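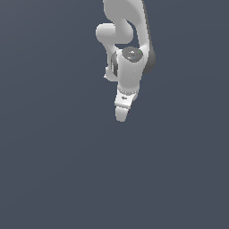
Figure 1. Simulated view of the arm and gripper.

Brirkilthorpe Technical Institute
Automation Advisory Board
Minutes of the Meeting Held in September 2019

1. Call to Order
The Chair called the meeting to order at the Eltado Building. A quorum was present. The minutes of the August meeting were approved as circulated.

2. Report on the Open Day
The Secretary presented the written report on the robotics open day. Attendance was 145, including 48 high school students and 11 guests from local employers. The laboratory was open for 5 hours.

Members heard that the simulation demonstration, prepared by Bozsik Controls, drew the longest lines. Visitors were invited to move the model of the arm one joint at a time and then to open and close the gripper. The report noted that several visitors had trouble judging depth against the plain dark background. The Board asked that a floor grid be added to the display before the next event.

A member asked if the joint limits in the model matched those of the arm in the laboratory. The Laboratory Manager replied that they did, except at the wrist, where the older settings had been left in place. A corrected file will be supplied.

3. Visit to Prindadard
The Board received an invitation to tour the Prindadard packaging plant. It was agreed that the visit would be limited to Board members and second-year students. Safety shoes are required, and the plant will not lend them. The Secretary was asked to confirm parking and the length of the tour.

4. Budget
The cost of the open day was within the approved amount. A request for a second display screen was discussed. Moved and seconded that the request be held until quotes are received. Motion carried, with one abstention.

5. Action Items
Floor grid for the simulation display: Bozsik Controls.
Corrected wrist settings: Laboratory Manager.
Prindadard arrangements: Secretary.
Quotes for display screen: Laboratory Manager.

6. Adjournment
There being no further business, the meeting was adjourned.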